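Getting People Back in the Seats: notes for the regional community theater get-together
Iona Paterson, Curnham Players

(Wait for the coffee line to settle. Say hello to the folks who drove in from Ticona.)

Good morning, everybody, and thank you for having me. I was asked to talk for 21 minutes, and anyone who has sat through one of my curtain speeches knows that's going to be a stretch for me, so somebody please wave if I run over.

I want to start with our spring show a couple of seasons back. We did Ballonetti, a lovely family comedy about a circus that has lost its tent, and we had a cast of 21 and some nights a house that was smaller than that. I stood in the wings on the second night and could hear one gentleman unwrapping a cough drop in row F. The acting was good! The set was the best we ever built. People in town just didn't know we were on.

(Pause here. Let them laugh, they've all been there.)

So the first thing we changed was when we started talking. We used to put posters up the week of the opening, and now they go up at first read-through. The bakery gets one, the feed store gets one, and the cast get four apiece to put wherever they buy their groceries.

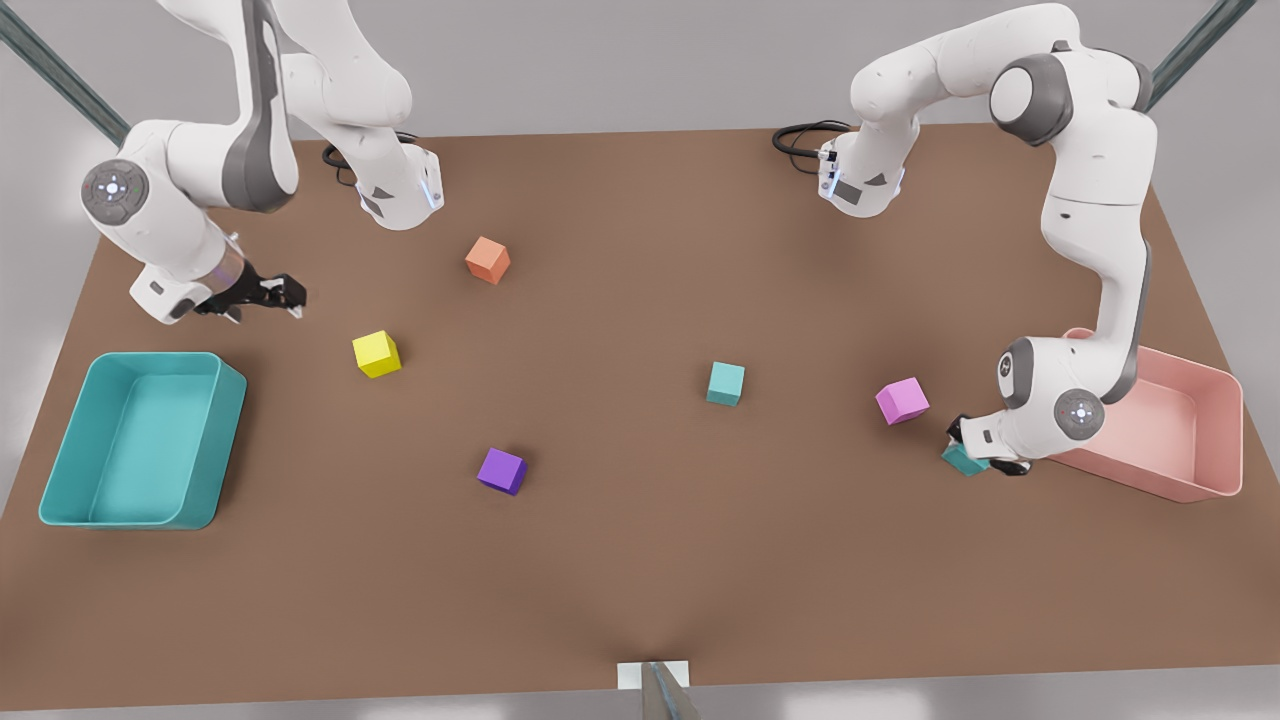 The second thing was the curtain time. We had always gone up at 8, because we had always gone up at 8. We asked people on their way out, and an awful lot of them told us they'd like to be home by ten, or had a sitter to pay. We moved to 7, and I'll admit I grumbled about it, because I like my supper. I've gotten used to eating early.

Third, the open rehearsal. We do one for every show now, free, come and go as you like, bring your kids. We stop and start and the director yells a little. When we did it for The Metetti Sisters, a woman came in to get out of the rain and ended up running our props table for the whole run.

(If there's time, tell the teapot story. If not, skip to the mailing list.)

Now, the mailing list. Ours has around 400 names on it, and every one was written down on a clipboard in the lobby by a person holding a cookie. Please put out cookies. Print your list in big type too, as I've lost many a good email address to my own handwriting.

(Hold up clipboard. Pass it to the front row, and take questions while it goes around.)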